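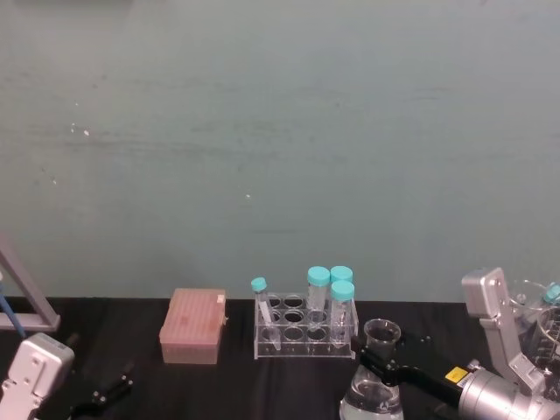
深色台布上的一排实验用品

雷恩维尔少年科学营今年的“溪流日”，可以说是从一双双还没穿好的雨靴开始的。早上八点刚过，特伦迪亚自然中心门口的草地上就坐满了孩子，有的在互相帮忙拽靴筒，有的左右脚穿反了还浑然不觉，有的已经按捺不住，隔着栏杆往坡下张望，想看看阿廷加河今天的水是什么颜色。前一天夜里下过一阵小雨，大家都有点担心河水会涨、会浑，好在太阳出来得早，等最后一辆校车停稳的时候，河面已经清清亮亮，连浅滩上的卵石都看得见了。

今年参加科学营的学生一共是115人，来自雷恩维尔本地和周边几个村镇的小学与初中，年纪小的刚念完四年级，大的过了暑假就要上初三。营里的日程排得满满当当，有看星星的晚上，有做小火箭的上午，也有一整天专门学认树叶的，不过要是随便拉住一个孩子问他最盼哪一天，十有八九会说是溪流日。道理也简单，平时家长总是叮嘱不许下水、不许弄湿裤子，到了这一天，老师反倒要问你：怎么还站在岸上呀？

溪流日的内容，说起来是到河里去找“小邻居”。所谓小邻居，指的是住在河底石头缝里、水草根上和落叶堆中间的那些无脊椎动物，像蜉蝣的幼虫、石蛾的幼虫、蜻蜓的稚虫，还有淡水螺、小河虾和涡虫。它们个头都不大，平时很少有人留意，可是河水好不好，它们心里最清楚。水里的氧气够不够，上游有没有脏东西流下来，河床有没有被淤泥盖住，翻开几块石头看一看谁在家、谁搬走了，多多少少就能猜出个大概。

带队的是特伦迪亚自然中心的夸库·拉里亚。他在阿廷加河边长大，后来出去念书，学的就是河流生态，转了一大圈又回到这条河边上班。孩子们都管他叫“石头老师”，因为他讲课离不开石头，走到哪儿都要先弯腰翻一块看看，看完了还要原样放回去，放的时候轻轻的，嘴里念叨一句“对不起，打扰了”。一个上午下来，满河滩的孩子都学会了这句话，此起彼伏的“打扰了”从上游传到下游，路过遛狗的居民听了直乐。

“翻石头谁都会，翻完了放回去，才算学会了。”拉里亚老师站在水里对大家说，“你把人家的屋顶掀开了，总不能不给盖上吧？”

下水之前，营员们按年级分成了3个大组。年纪最小的一组留在离中心最近的浅滩，水只没过脚踝，河底是细沙和小卵石，走起来很稳当；中间一组去了木桥下面那一段，那里有一大片水芹和菖蒲，草根密密地伸进水里，是捞蜻蜓稚虫的好地方；最大的一组要往上游多走一会儿，到急流边上去采样，那里的石头大，水也凉，得两个人搭伴，一个在上游用脚轻轻搅动河床，另一个在下游把网立稳了接着。每个组都有自然中心的老师和营里的辅导员跟着，岸上还有人专门看着时间和天气，随时准备吹哨子招呼大家上岸。

采样用的工具其实很朴素，一把长柄的抄网，一只浅口的白盘子，几把软毛刷，几支塑料吸管，再加一张塑封好的识别图。白盘子是拉里亚老师特别看重的，他说颜色深的小虫子落在白底上一动就能看见，眼睛不好的人也跟得上。孩子们先往盘子里舀上浅浅一层河水，再把网里的东西轻轻翻进去，然后就是等。这个“等”字对不少人来说是最难的，盘子里乍一看全是碎叶子和沙粒，什么也没有，有的孩子看了一会儿就急着要倒掉重来，可要是耐下性子，盯着一片叶子多看一会儿，那叶子底下忽然就会伸出几条细细的腿来，紧接着旁边一根“小木棍”也慢慢往前挪了，原来是一只背着房子的石蛾幼虫。

“它把沙子粘成房子穿在身上！”一个男孩喊得半条河都听得见，“老师，它是自己粘的吗？用什么粘的？”

拉里亚老师蹲下来，跟他说石蛾的幼虫会吐丝，丝在水里也有黏性，能把沙粒、碎叶和小木屑一点一点粘到身上，不同种类的石蛾用的材料和式样都不一样，有的像小烟囱，有的像四方的小塔，讲究得很。男孩听完，二话不说趴到盘子边上，一直趴到午饭的哨子响了才肯起来，膝盖上印满了草印子。

正在上五年级的凯凯莉·泰特是今年第一次参加溪流日。她原本是有点怕虫子的，早上在校车上还跟同伴说好了，她只负责记录，不负责动手。结果到了木桥底下，第一网捞上来一只蜻蜓稚虫，趴在盘子角落里一动不动，灰扑扑的，看着像一块泥巴。她隔着老远看了看，又凑近看了看，然后问辅导员能不能拿放大镜。等放大镜拿来，她就没再还回去。

“它的嘴是折起来的，吃东西的时候会一下子弹出去，跟变魔术一样。”凯凯莉后来这样告诉我们，一边说一边用手比划，“我以前以为蜻蜓生下来就会飞。它在水里要住好久，有的要住好几年，我觉得它挺有耐心的。”至于还怕不怕，她想了想，说蜘蛛还是怕的，水里的不怕了。

午饭是在自然中心后院的大棚底下吃的。负责送饭的是营员家长费米·巴科，他在雷恩维尔的老街上开一家小饭馆，科学营每年办活动他都要来帮忙做一顿，今年做的是番茄烩饭、烤玉米和一大锅豆子汤，另外还有切好的西瓜。巴科先生说，他原本以为孩子们玩了一上午水，西瓜会剩下，就少切了几个，没想到转眼间盘子就见了底，只好又回厨房现切。饭桌上的话题也跟平常不大一样，有人一边啃玉米一边讨论涡虫切成两段到底会不会变成两条，旁边的辅导员几次想把话题引到别处去，都没有成功。

吃过饭稍微歇一歇，下午的活动就挪到室内来了。自然中心的小教室今年添了几张实验台，又借来了显微镜，营员们可以把上午在河里记下的发现再仔细看一遍，还能学着做简单的水质测试，看看水的酸碱度，量量里头溶了多少氧气。负责室内部分的是恩希拉·萨蓬老师，她在镇上的中学教生物，说话不紧不慢的，再吵的孩子到了她跟前，声音也会不知不觉小下来。

萨蓬老师上课有一个习惯，凡事先让孩子猜，猜完了再动手。上游的水和桥下的水，哪一处溶氧多？举手的人里面，多数猜是桥下，理由是桥下水草多，水草会放氧气；也有几个大孩子猜是上游，说那里的水哗啦哗啦地翻，空气都给卷进去了。两边谁也说服不了谁，争得脸都红了。萨蓬老师没有急着宣布哪一边对，先让每个小组把自己的理由写在纸上，写完了才发试剂。测出来的结果是上游那一处高一些，猜对的那几个孩子高兴得直拍桌子，可萨蓬老师接着又说，要是换一个大太阳的下午再去桥下测，没准儿会是另一个答案，水草白天放氧，夜里可是要用氧的，所以河里的事情要多测几回，光测一回就下结论，河会笑话你的。
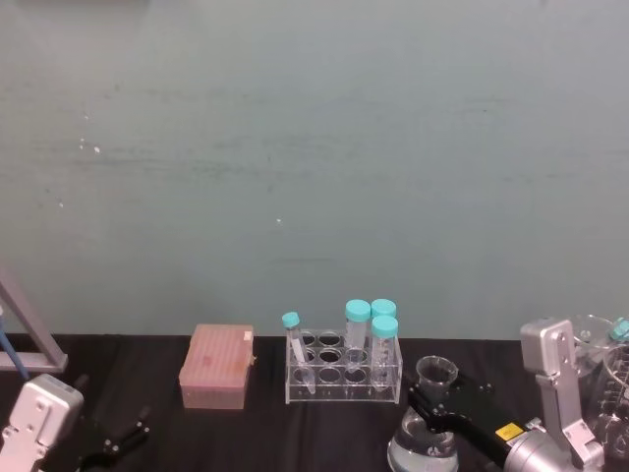 今年的溪流日还有机会参加吗？
夏季这一期的名额已经满了，不过自然中心打算在秋天开学以后再办一次规模小一些的河边观察活动，雷恩维尔本地和周边的学生都可以登记，登记表放在特伦迪亚自然中心的前台，家长带着孩子一起来填就行，活动免费，雨靴和抄网也都由中心提供。

整个科学营的负责人是纳希德·杜拉尼。她跟我们聊起溪流日的来历，话匣子一打开就收不住。最早的时候科学营里并没有这一项，那时她刚接手，日程表上有一个下午空着，原定来讲课的人临时有事来不了，她急得团团转，只好把孩子们带到河边去散步，想着好歹混过去一个下午。走到浅滩的时候，有个孩子捡起一块石头问她，背面这些会动的是什么。她答不上来，就打电话到自然中心去问，接电话的正好是拉里亚老师。他在电话里说，你们别走，我这就下来。

“他真的就从坡上跑下来了，雨靴都是拎在手里的。”杜拉尼女士笑着回忆，“那天下午讲到太阳下山，家长都来接了，孩子们还不肯走，家长也跟着蹲下来看。第二年我做日程表，头一件事就是把整整一天留给这条河。”

从那以后，溪流日每年都办，慢慢地也积攒下了一些家当。自然中心腾出一间储藏室，专门存放历年的记录本，每一本的封皮都是当年的孩子画的，有画虾的，有画螺的，还有一本画了一只戴着眼镜的蜻蜓，据说画的是当年的某位辅导员。拉里亚老师把这些本子看得很要紧，谁要借出去翻看，都得在他那儿签个名。他说头几年的字迹歪歪扭扭，有的还把蜉蝣写成了“浮游”，可是日期和地点都写得清清楚楚，放到今天来看，照样能派上用场。

前年夏天河水偏少，记录本里的石蛾和石蝇就明显稀疏下去，桥下那一段差一点没有找着。去年春天，镇上在上游的岸边补种了一排柳树，又把原先直接通到河里的一条排水沟改了道。孩子们今年下河之前就盼着能看到一点变化，所以分组点数的时候个个都格外认真，连平时最坐不住的几个也老老实实地趴在盘子边上，一只一只地往表格里画“正”字。

到下午收工的时候，各组把表格交上来一加，今年一共记下了986只小动物。萨蓬老师把这个数目写到白板上，底下先是静了一下，接着就是一片欢呼。有个小营员站起来郑重地提出，他那组还有一只小虾跳出去了，跳出去之前没来得及画，问能不能也算上。大家讨论了一阵子，意见不太一致，最后请拉里亚老师来定。拉里亚老师说，没有画下来的就不能算，这是规矩，不过可以在表格背面写一句话，说明有一只虾，个子不大，跳得很好。于是那张表格的背面现在就写着这么一句话。

拉里亚老师说，总数多一点少一点，他并不太放在心上，他更在意的是里头都有谁。今年最让他高兴的是大孩子那一组在急流边上找到了石蝇的幼虫。石蝇对水质挑剔得很，水稍微暖一点、脏一点就住不下去，在阿廷加河的这一段，已经有两个夏天没有人记到过它了。发现石蝇的那位同学起初还以为是蜉蝣，已经打算照蜉蝣记了，同组的女生让他再数一数尾巴，蜉蝣常见的有三根尾丝，石蝇只有两根。两个人来来回回数了好几遍，又请拉里亚老师过来看。据在场的辅导员讲，拉里亚老师看完以后半天没吭声，然后摘下帽子来扇了扇风，说了一句：“欢迎回家。”

当然，他也提醒大家不要高兴得太早，一个地方、一个上午看到几只石蝇，还不能说河就完全好了，改道后的排水沟到了雨季会怎么样，岸边新栽的柳树能不能都活下来，都得接着看下去。为了这个，自然中心今年秋天要在木桥边上立一块观察牌，把识别图印在上面，来散步的人要是也想翻翻石头，就可以照着牌子认一认，认出来了还能写张小纸条，投到牌子下面的木箱里。牌子上的画会用今年营员们画的，评选已经开始了，投稿多得有些超出预料，光是小河虾就有厚厚一摞，杜拉尼女士说她看哪一张都觉得好，已经主动提出不参加投票。

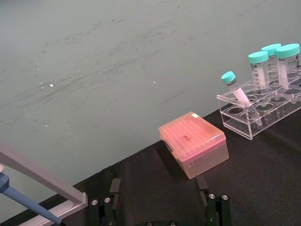

记录做得再好，过后找不着也是白忙，所以萨蓬老师在收工以前，专门拿出一段时间来教孩子们怎么给样品和器材做记号。她说做记号有几样东西是省不得的，在哪儿取的水，什么时候取的，谁取的，这几样要当场写，别指望回到家里还记得。有孩子问，小盒子那么一点点大，哪里写得下这么多字。萨蓬老师说，那就写个简单的，能让同组的人看明白就行，好比一只合着盖的粉色吸头盒，盖子中间用黑笔写上小小的记号，靠近盖角的地方再贴一张小白标签，拿起来一看心里就有数了，详细的内容都写到记录本里去。孩子们听了就开始给自己的组想记号，有画小鱼的，有画闪电的，还有一组为了画三角还是画圆圈争了半天，最后画了一个圆圈里面套三角，两边都很满意。

下午的另一个热闹去处是走廊尽头的大水族箱。那只箱子是今年春天才装好的，最多能装3000升水，里头照着阿廷加河的样子铺了卵石和沙子，种了水草，还做了一小段缓缓的水流，养着几种本地的小鱼。中心的工作人员说，光是调水就花了好几个星期，头几天水总是发白，急得大家轮流跑去看，后来慢慢地清了，鱼放进去也都安稳。孩子们在河里是从上往下看，到了水族箱跟前，头一次能从侧面看，才发现原来小鱼休息的时候都喜欢头朝着水来的方向，一条一条排得像停在路边的小车子一样。几个年纪小的营员把鼻子贴在玻璃上，贴出来一排小圆印子，怎么叫都叫不走。

也有人对鱼不大感兴趣，专爱看显微镜。显微镜前面的队伍一直没有断过，萨蓬老师怕后面的孩子等急了，就请看过的人给排队的人讲讲自己看到了什么，不许说名字，只许说样子。这个办法意外地受欢迎，有人说看到的是“一把会自己走路的梳子”，有人说是“透明的豆子，里头有东西在跳”，排在后面的孩子越听越好奇，等轮到自己了，先对着镜头“哦”上一声，再回过头去跟刚才讲的人理论，说那哪里像梳子，分明像一根羽毛。萨蓬老师在旁边听着，把这些说法一句一句都抄到了白板的边上。她说等到秋天做观察牌，也许可以把几句印上去，比书上写的要好记得多。

讲到小动物的去处，杜拉尼女士特意嘱咐我们一定要写上一笔：上午从河里捞起来的，在岸边认完、数完，就由原来那个组送回原来那一段河里去了，没有一只带回家。留到下午用显微镜看的那几盘是拉里亚老师挑出来的，放在阴凉的地方，看完以后他又亲自端着走下坡去，一盘一盘地放回水里。有十来个孩子不嫌累，自愿跟着他又走了一趟，说是要“送客”。放石蛾的时候，那位趴了一上午的男孩问，它还找得到自己原来的石头吗。拉里亚老师说，不一定找得到，不过它的房子是背在身上的，走到哪里都算到家了。男孩听了，大概是觉得这个答案可以接受，点点头，帮他把盘子在河水里涮了涮。

家长们陆陆续续来接孩子，是下午四点以后的事了。自然中心的停车场不大，车一多就有些挤，不过看起来也没有谁着急，不少家长停好车以后就被自家孩子拽着手拉到河边去了，要给他们看早上站过的那块石头，还有捞到蜻蜓稚虫的那一丛水芹。有位来接外孙的老人在桥上站了很久，跟旁边的人说，他小时候夏天天天泡在这条河里，那时候石头底下的小虫子多得很，他们抓来当鱼饵，却从来不知道叫什么名字，今天外孙教了他好几个，他怕回去就忘，已经请外孙写在手心里了。我们凑过去看了看，手心里果然写着“蜉蝣”两个字，写得还挺端正。

巴科先生收拾完锅碗，也到水边来坐了一会儿。他的女儿今年是第二次参加科学营了，去年分在浅滩组，今年升到了桥下组，明年就盼着能到急流那边去。他跟我们说，去年夏天之后，女儿每次路过小水沟都要停下来看看，害得他送她上学老是要提前出门。说这话的时候，他的女儿正蹲在不远处，拿一根草秆在水边拨来拨去，拨了一阵子，回过头来冲他招手，叫他赶紧过去看，于是他把手里的毛巾往肩上一搭，就过去了。

科学营剩下的几天里，还安排了做风筝、看云和一次夜里听蛙鸣的活动。听蛙鸣的地点就在阿廷加河下游的湿地边上，还是由拉里亚老师带队，家长也可以一起参加，只是要穿长袖长裤，带一支手电筒，手电筒上最好蒙一层红色的玻璃纸，免得晃着了青蛙。自然中心前台备了一些裁好的玻璃纸，需要的话跟工作人员说一声就能领到。萨蓬老师那天晚上也会去，她准备了几段录音，先在教室里放给大家听，认熟了再出发。她还透露说，有一种蛙叫起来特别像有人在用手指头刮梳子，她自己刮过给班上的学生听，学得很像，到时候可以现场再刮一次，跟真的比一比。

至于今年的溪流日记录，自然中心正在抓紧整理，预计开学以前就能把各段河道的表格贴到大厅的墙上，旁边也会把往年的挂出来，好让大家对照着看。杜拉尼女士请我们转告各位家长，孩子们早上穿来的雨靴，有几双到现在还没有人认领，其中一双是一只大一只小的，应该是两个人各穿错了一只。请回家以后看一看鞋架，要是发现自家的也是一大一小，就送到特伦迪亚自然中心来换回去，前台每天傍晚六点以前都有人在。
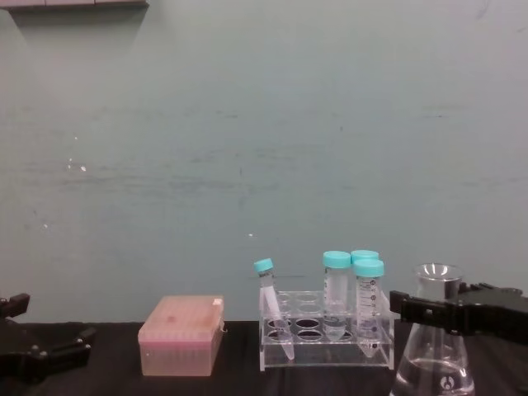
实验台上的粉色吸头盒、插着离心管的透明管架和三角烧瓶

观察牌的绘画投稿会一直收到这一期科学营结束，纸张大小不限，画在记录本背面的也算数，请在角上写清楚名字和年级，交给各组的辅导员就可以了。没有参加科学营的孩子如果也想画，可以自己到河边走一走、看一看，画好了送到自然中心前台。拉里亚老师说，他只有一个要求，画之前先看一看真的，看完了记得把石头放回去。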